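Contact search stops early over the board, force threshold or something else?

Forum: Manipulation software / Force control and contact

wcordeiro
Posted August 29, 2023

We have a UR arm working inside an open desktop tower, lying on its side on a slatted table. The job is pulling and reseating parts for a teardown line at Rullham. Motion planning is fine. The trouble is the guarded move at the end of the approach.

The sequence is: plan to a pregrasp above the board, zero the force reading, go straight down at low speed, stop when force along the tool axis passes the threshold. Over the memory slots it works. Near the CPU socket it stops short, with the finger still above the part, and reports contact. 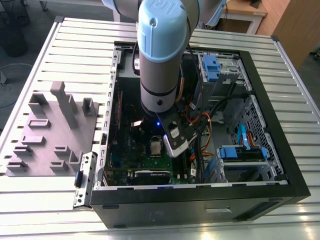 Threshold is 3 N. If I raise it the false stops go away, but then I'm pressing harder than I want to on anything with pins under it. I have logs from 996 descents, and the bad ones are nearly all in the same region of the board. Has anyone seen this tied to location?

efrerichs_l
How long between the end of the planned move and the zero? If you zero while the arm is still settling, you store a bad offset and carry it all the way down. Location matters because the pregrasp for that region probably comes out of a different wrist motion.

wcordeiro
No wait at all. The zero call goes out as soon as the trajectory reports done.

efrerichs_l
Then start there. "Done" in most drivers means the last setpoint was sent. Wait until joint velocities are under some small limit, then average a window of readings and zero on that.

toltthorpe_dev
I don't think it's settling. A settling error would show up everywhere on the board. My bet is the cables. There's a bundle running right across the middle of that case, and if the side of the gripper leans on it the sensor sees a force. The controller can't tell a cable from a socket. What does your collision model have in it?

wcordeiro
Case walls, drive cage, board as a flat plane, graphics card as a box. No cables. We tried adding them from the point cloud and the planner refused most of the approaches.

toltthorpe_dev
Sure, if you add them as hard obstacles. Put them in as a cost. We do that in Cestard with a voxel layer that adds a penalty and never a hard reject. The planner goes around when it can and brushes them when it can't.

efrerichs_l
I'd be careful about a cost layer before the force signal is clean. You'll change the approach paths, the false stops will move somewhere else, and you'll think you fixed it. Plot all three force axes for a bad descent. A cable on the side of the gripper should give you lateral force before the stop. A bad zero gives an offset that's there from the first sample.

jurquhart
Agree with plotting first. Also check the payload and center of gravity settings. If the tool mass is off, any change in wrist orientation between the zero and the contact looks like force. A straight descent shouldn't rotate, but ours did because the Cartesian path was interpolated with a loose orientation tolerance.

One more question. Is the socket bracket up or down when you run these? With it raised, the top of your target isn't where a flat board model says it is.

wcordeiro
Both. The state comes from a classifier on the overhead view, and the height used for the descent is the same either way. I see the problem with that now. 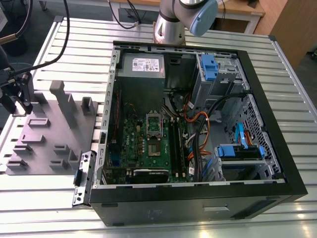

I went through the logs again and split them by lateral force. There are two groups. The bigger one has an offset from the first sample, so that's the zero. The smaller one shows a slow sideways ramp starting partway down, and those approaches all come in from the drive cage side.

toltthorpe_dev
So cables.

efrerichs_l
So both, and the zero is the larger group.

toltthorpe_dev
Fine. I'd still do the cost layer.

wcordeiro
Settle check is in, with the averaged zero. Orientation tolerance tightened too. For the ramp cases I'm using a lateral limit that backs the arm out and retries with the gripper yawed. It costs cycle time, but I don't have to model cables. I also made descent height depend on bracket state.

jurquhart
What window are you averaging over?

wcordeiro
2,000 ms. It's long, I'll try cutting it once I have a full set of runs to compare.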